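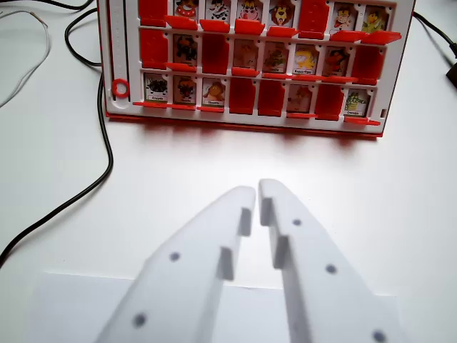 Item 3: the red side of the guessing game, as set up on the white table.

Tendley Games Library
Minutes of the monthly meeting, Fri 19 June

Present: Ifigeneia Kyriakidis (chair), Keegan Grimshaw, Vikas Yadav, Declan Pryor, Bevan Maihi (minutes)
Apologies: none. Declan was late and offered none.

1. Minutes of the last meeting
Approved, after Keegan asked for "Keegan shouted" to be changed to "Keegan raised a point." Changed. Keegan raised the point at the same volume.

2. Loans
The list of games we own stands at 528. Vikas has been through the shelves and is happy with all of it except the bottom row of the Oltgate cabinet, which he describes as "mostly dominoes now." Ifigeneia asked which sets they came from. Vikas said that was the question, yes.

The long railroad game is still out on a January loan. Declan has it. Declan said he is nearly finished. It was pointed out that it plays in two hours.

3. The guess-the-character game
This took up most of the evening.

The game is the red and white one in the Guess Who style, with the little hinged tiles. It came in the box from the Beneš family, with no rules. We talked about whether it is fit to lend.

Characters. These are cartoon faces, so the usual questions about glasses and mustaches don't get anyone very far. Keegan proposed "Is your character a clown?" as a strong opening. Vikas said it depends what you call a clown, as one of the faces is only clown-like. Ten minutes on this. The chair ruled that anything in red and white that looks like a clown may be treated as a clown for the purposes of play.

The lion was agreed to be a lion. The spotted face was taken to be a dog by four votes, with Declan holding out. On the bears there was less peace. The yellow one has a small caption that Ifigeneia reads as "Винни-Пух", or Winnie-the-Pooh, and the light brown one next door but one is so faded that Keegan refused to say "bear" without a hyphen and the word "like." The dark brown animal in the same row was left as "dark brown animal."

Captions. Keegan felt that a name on a tile is an unfair help to people who can read it. Ifigeneia, who can, felt it was fair.

The slider. There is a narrow white strip up the left side with fine marks like a ruler's, and a round red slider with a white middle. Bevan thinks it keeps score. Vikas thinks so too but wants to know the score of what. Until we have rules, borrowers may slide it as they see fit.

Hinges. The tile at the right end of the middle row leans out a bit. Declan offered to fix it. The chair thanked Declan and asked Vikas to look at it.

Agreed: game to go on the list as number 904 (the numbering has had gaps in it since the Flustenau donation and we are not reopening that). Lend for 3 weeks at a time.
Action: Bevan to write one page of rules, including the clown ruling.
Action: Vikas, hinge.

4. Snacks
The ban on orange cheese puffs near the card games stays. Declan asked whether it covers board games. It does now.

5. Any other business
Keegan asked if he could take the guessing game home tonight. Refused, pending hinge. Keegan raised a point.

Next meeting at Ifigeneia's. Declan to bring the railroad game, all of it.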